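Cluncombe gripper comparison, simulated household set

Maintained by Oliwia Sikora and Mathis Jacquet. Last revised in August.

This set holds simulated two-arm episodes used to compare two fingertip designs, Moya and Turkow, on thin objects lying on a hard floor. There are 500 episodes in all, split evenly between the designs. The arms, controller settings and object start positions are the same for both.
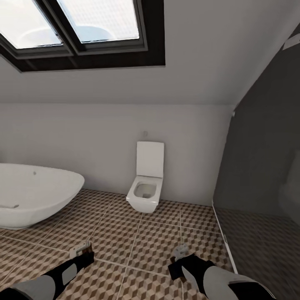
Moya and Turkow are compared on approach as well as on grasp, so every episode starts with both grippers open and empty. Most of our failed runs go wrong in the last few centimetres above the floor. We wanted a floor that would be hard on the wrist cameras, and the cube-patterned tiles in the bathroom do that well: depth estimates from colour alone drift on them. The white tub and wall-hung toilet also limit where the elbows can go, and the planner treats both as fixed.

The object list has 14 entries. Each one has its own mesh, mass and friction values, stored in the objects folder. Moving parts are locked in this release, so the mousetrap behaves as one rigid piece. Contact forces are logged per finger, in newtons.

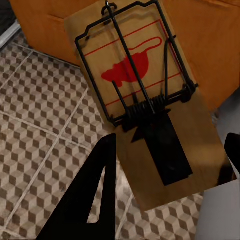 Can I use the force logs to compare Moya with Turkow directly?
Only for episodes that share a seed. The start positions match in those pairs and the contact times are close enough to line up. Mathis has put a pairing script in the tools folder.

Known problems

Fingertips sometimes sink slightly into the floor on fast approaches. These episodes are marked in the index and left out of the default split.

The Justberg controller drops its first force reading after a reset. Skip that row.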